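# Cultar 50 litter picker: six months on the creek bank

2024-06-13

I bought the Cultar last December with my own money, $63 before shipping, and yes, that's a silly amount to pay for a stick that grabs things. I'd been through a string of hardware store grabbers by then. They all went the same way. The cord snaps, or the little rubber cups fall off and become litter themselves, and there you are on a muddy bank holding a pole with nothing on the end of it.

Most of my picking is along Nuttall Creek, on the stretch below the Brukdale bridge where the storm drains empty out. If you know it, you know what comes down after a hard rain: bottle caps, straw wrappers, foam in every size from a whole cooler lid to a crumb. It's steep in places and the brambles are no joke, so reach matters a lot more there than it does in a parking lot.

Cultar sells three lengths and I went for the longest, 50 inches. Weight is 15 ounces on my kitchen scale, with the wrist strap on. That's heavier than the cheap ones, and I noticed it for the first week or so and then forgot. The pull is in the trigger, which takes all four fingers, and there's a lock on the side that holds the jaws shut if you want to carry something back to the bag without squeezing the whole way.

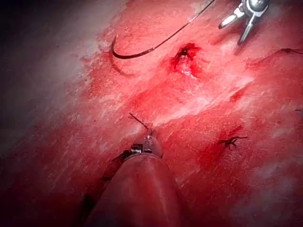 I should say something about the jaws, which are the reason to buy it. They're narrow, they meet properly at the very end, and they're lined with a gray rubbery stuff that's been molded on and not glued. I can pick up a cigarette butt out of gravel without bringing half the gravel along. Flat things are harder. A wet candy wrapper stuck to a rock still takes me two or three tries, and if it's really plastered down I give up and use my glove.

Bottles are fine, cans are fine, plastic bags are great (give it a twist and the bag winds up around the jaws, very satisfying!). Glass makes me nervous. The lining holds it well enough when it's dry, but anything with algae on it wants to shoot out sideways, and I've stopped trying to lift whole glass bottles over the brambles. I get down there and fetch them by hand.

## Foam

Foam gets its own section because foam is what I spend most of my time on. I don't think there's a good tool for it. Squeeze a chunk of old cooler foam even a little and it comes apart into beads, and now you've made the creek worse. The Cultar is gentler than the others I've had, mostly because you can feel the trigger all the way through. With the cheap grabbers there's a dead spot and then - snap - it's closed. With this one I can stop halfway. Small pieces come up whole more often than not. Big ones I still scoop out with a pool net.

And I know, I know, the real fix for foam is further up the hill. The town could put screens on those drains, and the state could quit dithering about takeout containers. I go to the meetings and I write the letters. But I also like walking along the creek with a stick in the morning, and those two things get along fine.

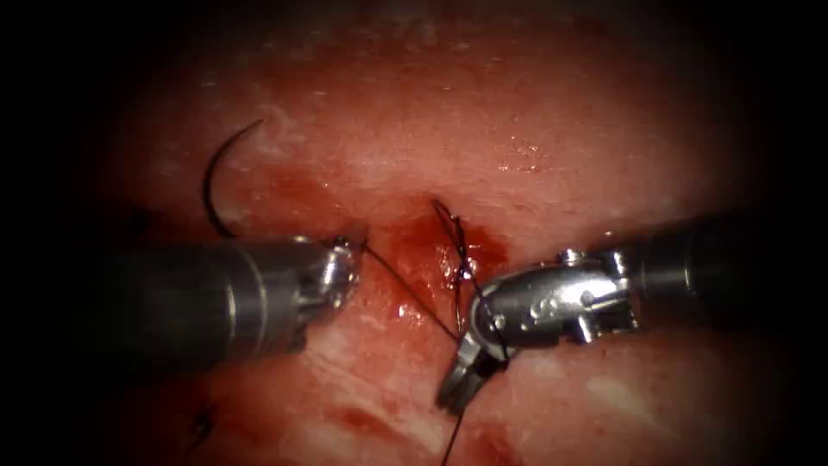

The trigger did start to squeak around month four. A drop of bike chain oil at the pivot sorted that out, though I felt bad about the oil and wiped off as much as I could before I went back near the water. The cord runs inside the pole, so you can't see it fray, and I'd like it better if there were a little window or a cap you could pop off. Cultar does sell a spare cord. I have one in the drawer and haven't needed it yet.

The wrist strap is junk. Mine let go of its buckle the second time out and I replaced it with a bit of old bootlace.

## Compared to the Malia

A neighbor lent me a Malia for a couple of outings, so I got to try them on the same bit of bank. The Malia folds in half, it's lighter, and it costs a lot less. If you're doing sidewalks and you want something that fits in a backpack, get that one and be happy. The hinge wobbles, though, and once there's a full can on the end the whole thing sways around like a fishing rod. The jaws are wide and scoopy too, so butts and caps fall right through.

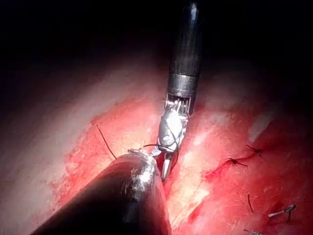
My one real wish for the next version is a wrist. Both grabbers have jaws that are stuck facing straight ahead, and half the trash on a creek bank is tucked behind a root or under a lip of mud where straight ahead is no use to you. The upper instrument in the photo has what I'm after: a long black shaft, a silver collar near the bottom of it, then an articulated tip. Put that on a litter picker with a second little lever by the trigger and I'd pay the $63 again without grumbling. I suppose grit would get into it. I'd still like to try.

## So, should you buy one?

If you're out there most weeks, on rough ground, then sure. The reach is good, the jaws are the best I've used, and after six months mine looks scruffy and works the way it did on day one. If you come to one cleanup every spring, borrow a grabber from whoever is running it and put the money toward waders.

A couple of practical things. Buy the dark green only if you never set tools down in grass - I've lost mine twice and have since wrapped orange tape around the handle. And rinse the jaws when you get home, before the mud dries in the joint.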